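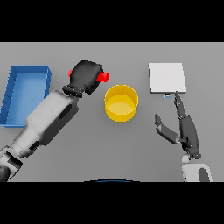

Wallow Two-Arm Handling Project
Student Report, Holloway Robotics Program
Submitted by Yurii Harasym, August 2023

The purpose of this project was to write and test a control program for two simulated arms sharing one table. All work was carried out in the Cullbridge simulation lab. The team completed 940 runs and kept a written log of each.
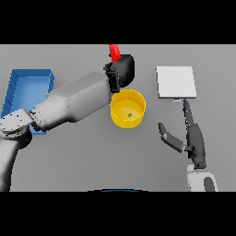 Task layout was fixed early so that results could be compared between versions of the program. The blue tray stays to the left, the white board to the right, and the yellow container near the center, within reach of the left arm. Small items – such as the green one in the bottom of the container – were the hardest for the program to locate.

Of the logged runs, 809 ended without a fault. Most faults were joint limit errors in the left arm. A revised motion planner is scheduled for October.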